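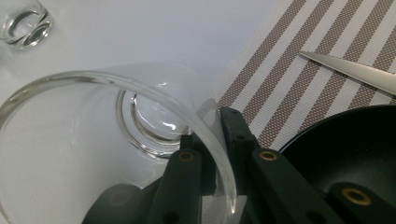
4.2. Recogida de la mesa

La tarea consiste en retirar vasos, cubiertos y una sartén de una mesa puesta y llevarlos a la encimera. Se repitió 55 veces en la cocina de pruebas de Astau, con el controlador Stelari y sin ayuda del operador.

Figura 3. Agarre de un vaso de vidrio tumbado, sujeto por el borde.

El vidrio transparente sigue siendo el caso más difícil. De los fallos registrados, alrededor de 19 se debieron a una estimación errónea del borde - casi siempre con el vaso tumbado. Los cuchillos dieron menos problemas de lo previsto por Lanz y Szekeres en su estudio anterior. El tiempo por objeto todavía es muy superior al de una persona, y no consideramos que el sistema esté listo para un hogar.

Este sitio utiliza cookies propias y de terceros. Aceptar | Configurar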